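Filed under: Court Notes, Arts & Stage

The Humano trial, the first two days

Thursday, February 10, 2011

I promised last time that I'd go sit in on the Humano case, and I did, both days, on that bench in Courtroom 5 with the split down the middle that grabs your coat. Several of you wrote to ask what the fight is even about, so let me back up before I get to the good parts.

Humano is a play. If you lived in Plesbridge a few years ago you probably saw it, or your sister dragged you, or you were in it. Rafia Mughal wrote it when she was teaching evening classes here, and the Clelov Playhouse put it on for what was supposed to be a three-week run. It ended up playing 188 times over four seasons. For a theater that size that is a crazy number. They had people driving in from two counties over! I saw it twice and cried at the train station part both times, and I knew it was coming the second time.

Rafia is suing the Clelov for royalties. She says she was paid for the first season and part of the second and then the checks got smaller and then they stopped. The theater says it paid everything it owed under the agreement the two sides had, and that by the third season the show had been changed so much in rehearsal that it was a new work belonging to the company. So there are really two arguments tangled up together. One is about what the contract says. The other is about who wrote the thing people were clapping for.

I should say that this is a contract case in county court, and both sides agreed to skip the jury, so Judge Chi-keung Kao is deciding it alone. I have mixed feelings about that as a spectator. You lose the fun of watching twelve faces. On the other hand it moves fast, the lawyers don't act things out nearly as much, and when the judge gets confused he just asks.

And he asked a lot. Rafia's lawyer is Petro Shevchuk, who some of you will remember from the parking garage business. He opened by reading the whole agreement out loud, which took a while even though it's only two pages. It says she gets a percentage of the box office "for each performance of the Play." That's it. There's no definition of the Play. There's nothing about revisions. There's a line about free tickets for the author's family that is longer than the part about money. Judge Kao asked who had drafted it, and there was a pause, and Shevchuk said the theater's business manager had adapted it from a form for renting folding chairs. I wrote that down word for word because I knew you wouldn't believe me. In fairness to the theater, Bukola Wike, who is representing them, stood up and said that the form was for equipment rental in general.

Rafia was the first witness and she was on the stand all morning. She's quiet, and the judge had to ask her to pull the microphone closer. She went through how she wrote it, which I found fascinating and which I think the lawyers found less fascinating. The first draft was a radio script. Then it had nine characters, then six. The station scene was the last thing she wrote and she did it in one night at the counter of Goh, the noodle place on Mill Street — it's a phone store now, for anybody who's moved away. Shevchuk put her notebooks into evidence, and there was a discussion about whether the judge would need to read all of them. He said he would. There are 16. I would not want his weekend.

Then Wike got up for cross and it was a different room. She's very good. She never raised her voice and she was perfectly polite, and she had the stage manager's script from the third season with every change marked in green ink. She'd read a line from the original and then the line as it was performed, and ask Rafia whether she had written the second one. No. And this one? No. And this one? She did that for most of an hour. I'll be straight with you, I came in on Rafia's side and that hour shook me a bit. There was a whole scene with the landlady that I remembered as one of the best things in it, and Rafia didn't write a word of that. The actors came up with it during a week when somebody was out sick.

But then, on redirect, Shevchuk asked her one question about it. Had anyone at the theater told her, at the time, that they thought they'd made a new play? She said no. She said they'd sent her the new pages and asked what she thought, and she'd sent back notes. And he had the notes. And the theater had used the notes. I looked over at the defense table and Wike was writing something down and didn't look up for a while.

Day two was mostly Ultan Ó Flaithearta, who directed all four seasons. He's been running the artistic side of the Clelov as long as I've been going there, and I think it's fair to say he enjoys an audience. He turned to face the judge for every answer. He talked about the theater as a living thing and the script as a kind of map, and Judge Kao let that go on for quite some time and then asked him what the poster said. Whose name was on it, in the fourth season? And Ultan said that it said "by Rafia Mughal." The judge asked how big. Ultan said pretty big.

He had a decent answer to that, though. He said a poster is advertising and people knew her name by then, and changing it would have confused ticket buyers. I can see that. He also said, and I thought this was the most human thing either side said, that in the third season the roof over the scene shop was leaking and the furnace was dying and they paid whoever was shouting loudest. Rafia didn't shout. I believe him that it happened that way. I don't know that it helps him.

A few things I noticed that may or may not matter:

The box office records for the second season are missing a stretch in March. Both sides have estimates and they are not close. The judge wants the lawyers to get together and come up with one number before next week, and he said it in the tone my mother used about sharing the back seat.

There was a long argument over whether school matinees count as performances. The kids paid, but the money went through the school district and got logged as a grant. I would have said obviously they count, and then Wike explained it and I was less sure, and then we broke for lunch and I was sure again.

Rafia and Ultan talked in the hallway. I wasn't close enough to hear and wouldn't tell you if I had been. They used to be good friends, everybody knows that.

Where it goes from here: there's one more day of testimony, mainly an accountant for each side, and then closing arguments. The judge said he'll rule in writing, so don't expect a big moment with a gavel. If he finds for Rafia on the contract, there's still the question of how much, and that's where the March records come in. If he finds for the theater on the new-work argument, Shevchuk has already hinted he'd appeal, and then we'll all be talking about this for another couple of years.

I got a few emails asking whether the Clelov will close if it loses. I don't know. I asked one of their board people in the elevator and got a nice smile. The spring musical is still on the calendar and tickets are still on sale, and I bought mine. I don't think you have to pick a team to want to see a show.

If you want to go yourself, it's open to the public and they are not kidding about phones — a man in front of me had his ring during the matinee argument and the bailiff walked him out. Come in by the side entrance on Court Street, as the front steps are still blocked off. Bring a sweater. The coffee machine on the second floor takes your dollar and thinks about it. The one by the clerk's office is better.

Next issue I'll have the accountants (try to contain yourselves) and, if I can get it typed up, the list of old Clelov productions that Marge's readers' group asked for. I'm missing most of the early ones, so if you've got programs in a drawer, please dig them out and let me borrow them. I'll give them back! And to the person who wrote in asking if the station scene is as sad on the page as it is on the stage: they read it into the record on Tuesday, in a flat voice, by a court clerk, with the heat clanking. Yes. It is.
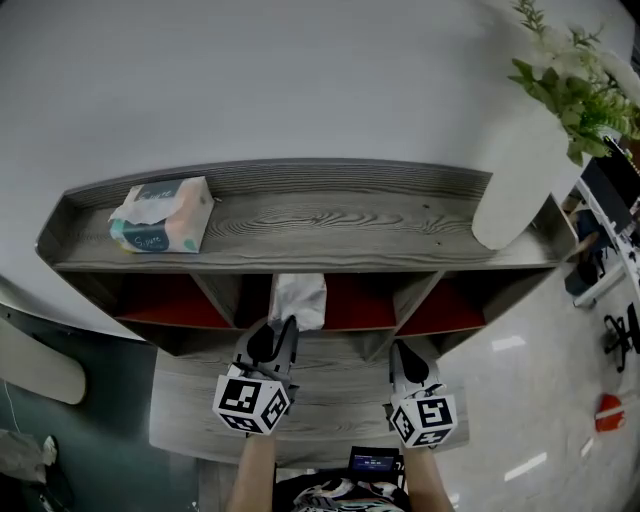 Box of tissues, gray shelf.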